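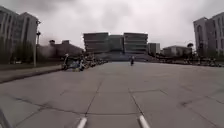

Rainwater that falls on a paved area has to go somewhere, and on most older sites it goes into a storm drain as fast as the slope will carry it. My project looked at how much of that water could be held back on a single plaza if part of the paving were changed. Concrete of this age is rarely one sealed surface. The plaza is laid in large rectangular slabs with thin dark seams between them, and there are cracks that cut across the slabs diagonally, so a little water gets into the ground even where the plans treat the surface as fully sealed. Large buildings stand at the far side, and their roofs were left out of the study.

Search this site Enter keywords Go

1. Background

The site is Traddale Plaza. It drains to a single line of grates along its low edge, and from there to Pindach Creek. The creek is small and rises quickly after a storm. People who live along the lower part of it have complained about wet basements for years, and the paved area upstream is usually blamed. I wanted to find out if the plaza was a large part of the problem or a small one.

2. Method

I measured infiltration with a single metal ring, sealed to the ground with plumber's putty and filled to a marked line. The time taken for the water to drop was written down and the test repeated. I tested three kinds of ground: the middle of a slab, a seam between slabs, and the grass strip next to the Jaunzems parking lot. There were 34 tests in all. Four of them were thrown out after the putty leaked.

Rainfall was recorded with a plain plastic gauge on a post in the grass strip. I read it every morning in November. Flow at the grates was harder. I had planned to use a bucket and a stopwatch, but in heavier rain the bucket filled too fast to time, so for those days I used the depth of water in the gutter and worked out the flow from that. These figures are less reliable than the others.

3. Results

The middle of the slabs took in almost nothing. The water level in the ring did not move enough to read in the time allowed. The seams varied a lot. Some drained slowly and steadily, and others were packed with fine dirt and behaved the same as the slab. The grass strip was the best of the three, but it was worse than I expected near the parking lot, where the soil has been pressed down by cars pulling onto it.

Rain fell on nine days of the month. On the lighter days there was no flow at the grates at all, and the water stayed in shallow puddles until it dried. On the heavier days flow started soon after the rain did.

I then worked out what would happen if a band of permeable paving were laid along the low edge. With a gravel base under it, the band would hold nearly 50 percent of the runoff from the largest storm I recorded. It would hold all of the runoff from the small ones.

4. Problems

One month is a short record, and there was no really big storm in it. The ring test also overstates infiltration a little, as water spreads sideways under the ring. I did not have access to the drain plans until the project was almost finished, and they showed a second pipe coming in from Skarkska Street that I had not known about. It does not change the plaza figures, but it does mean that the creek gets water from a wider area than I first assumed.

5. What I would do next

The seams should be cleaned and tested again. If that makes a clear difference, it is much cheaper than new paving. I would also put a level recorder in the creek, above and below the outfall, and leave it there for a full year.

Thanks to Shalini Kanaujia for lending me the rings and for checking my flow calculations.

Submitted 11 May 2018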